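Mekport open day, bin sorting demo: notes and questions

Last updated: July

**torquewrench_dan**

Went to the Mekport open day this month and spent most of my time at the sorting table, so I figured I'd write it up while I still have my notes.

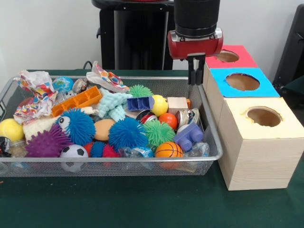

The job they gave the arm was mixed picking. Toys and household odds and ends in one wire basket, three boxes with holes in the lids, and the arm has to take one thing at a time and drop it through a hole. Lauri Hyvönen ran the table. He gave a short talk at the start and then let it run and took questions while it worked, and I liked that better than the usual setup where you get a video and a brochure.

I stayed for two sessions. In the first one I kept a tally on the back of the parking ticket. 31 pick attempts, 26 that ended with something in a box. The other five were split between missed grasps and drops on the way over. It did not stop for any of them. It went back in and tried something else, usually a different object.

What it handled well: anything hard with flat sides. Building blocks, the little wooden cube, that sort of thing. What it did not handle well: the clear plastic bag. It went for the bag twice while I was there and came up with nothing both times. The puffer balls with the rubbery filaments were better than I expected. The fingers close, the filaments squash, and it holds.

Lauri said the system had no list of objects. It picks a grasp from what the camera sees and doesn't know or care that a soccer ball is a soccer ball. Somebody asked how it decides on a box and he said in this demo each box was a rule the operator types in beforehand.

Anyone else go? I missed the afternoon talks.

**palletjack**

I was there in the morning. Did you get a cycle time? I stood there trying to work it out and kept getting distracted by people asking questions.

**torquewrench_dan**

No. I had a pen and a ticket, no stopwatch. It was slow next to a person. I would not want to guess past that.

**mrs_k_conveyors**

26 out of 31 is 84 percent. We would have sent that back. Our line runs Sharifi pickers on boxed goods and if one of those dropped below 98 I would be on the phone before lunch.

I'm not trying to be rude about it. I just don't see what a buyer is supposed to take from a basket of toys. Nobody ships a basket of toys.

**odd_parts_only**

Plenty of people ship a basket of toys. I work in returns. A tote comes back with a stuffed animal, half a set of blocks, a can of something, a bag with nothing in it, and a person has to stand there and take it apart. Boxed goods are the easy case. You know the size, you know the weight, the top is flat. Your 98 is on a different job.

**mrs_k_conveyors**

Fair, it is a different job. But then they should say what number they think is good enough for returns. Did he?

**torquewrench_dan**

He was asked. He said it depends on what a miss costs you. If a miss means it just tries again, 84 might be fine. If a miss means a glass jar on the floor, it is not. He did not give a target.

**mrs_k_conveyors**

So no.

**torquewrench_dan**

So no, correct.

**grippergreg**

Two fingers is the problem as I see it. I would have put a suction cup on there for the cans and maybe the bag. Parallel fingers on a round ball in a tight pile means you have to get down between it and whatever is next to it, and if there's no gap you are just pushing things around. Venetti had a combined head at a show I went to last year, suction in the middle with fingers outside, and it went through a mixed tote without much trouble.

**odd_parts_only**

Suction on a fluffy plush? Suction on a knitted toy? Or on wire mesh when it misses and hits the basket? We tried cups. They were good on maybe half of what we see and useless on the rest, and we were replacing them all the time.

**grippergreg**

That's why I said combined head. You use the fingers for the plush.

**odd_parts_only**

And now your head is twice as wide and doesn't fit in the corner of the basket.

**grippergreg**

Depends on the head. The Venetti one was not that big. I don't have dimensions so I'll leave it there.

**palletjack**

Corners were an issue even with the plain fingers. In the session I watched, it left a ball sitting against the mesh until nearly everything else was out. Then it nudged the ball toward the middle before grabbing it. I asked whether that was programmed and was told it was learned. I don't know enough to say if that's impressive.

**torquewrench_dan**

I didn't see the nudge. That must have been before I got there. In my second session it got a ball from along the side, but it went straight down on it and the fingers slid on the wire for a second. You could hear it.

Second session I did not tally, by the way. I was talking with a guy from Lerkeck who was there for the same reason as me. His shop has one of these on trial. According to him they logged 819 picks in their first full shift with it, and most of their trouble was lighting. They had a window behind the bin and anything see-through or shiny got skipped in the afternoon. They put up a blind and it got better.

**mrs_k_conveyors**

819 picks or 819 attempts?

**torquewrench_dan**

He said picks. I took that as successful ones. I didn't press him on it.

**mrs_k_conveyors**

I would have pressed him on it. Those can be very different numbers.

**newhire_tess**

Question from someone who has only been in this work for a few months. Why the green cloth on the table? Is that for the camera, or is it just there to look nice?

**palletjack**

I'd assume contrast. A plain background with no shine makes it easier to separate out whatever is on top of it. But the objects are in a basket anyway, so I'm not sure how much it helps. It might also be so things don't roll as far when they get dropped.

**torquewrench_dan**

I didn't ask. Both sound reasonable. When it dropped a ball outside the basket the ball did stop pretty quick.

**newhire_tess**

Thanks. And do the different colored lids matter? Red, blue and yellow. Was it sorting by color?

**torquewrench_dan**

Not in the sessions I saw. The rule was soft things in one, hard things in another, everything else in the third. The lid colors are so the operator can say "red box" when he types the rule. You could have it sort by color if you wrote the rule that way. A kid asked for that and Lauri said he would set it up for the last session. I'd left by then.

**odd_parts_only**

Soft and hard from a camera only? It has to be guessing.

**torquewrench_dan**

It was guessing, and it got some wrong. One of the spiky rubber balls went in with the hard stuff. Lauri said he'd have put it there too, and a few people argued with him. I think soft. You can squash it.

**grippergreg**

Hard to squash the good ones. I'd allow it.

**mrs_k_conveyors**

See, this is what I mean. If the people standing around the table can't agree on the right box, you can't score it. Pick a task with a right answer. Cans in one, balls in another. Then give me a number for wrong box and a number for missed grasp, separately.

**torquewrench_dan**

I agree with that one. My tally only counts whether something ended up in a box. It says nothing about whether it was the correct box. I should have kept two columns.

**odd_parts_only**

In my job the categories are fuzzy too, for what it's worth. Two people on the same bench will grade the same return differently. But yes, for a demo I'd want the clean version first.

**palletjack**

There was a sign-up sheet by the door for bringing your own tote of parts. Did anybody put their name down? They said they'd run it and send you the log with the failures left in.

**odd_parts_only**

I wasn't there, but I'd do that. Was it Mekport customers only?

**palletjack**

Didn't say so on the sheet. Just name, company, what's in the tote and how heavy the heaviest thing is.

**odd_parts_only**

I'll email them. I have a tote in mind with three belts and a hair dryer in it. Cord not wrapped.

**mrs_k_conveyors**

Post the log if they send it. I'll read it.

**grippergreg**

Same. And ask them about suction.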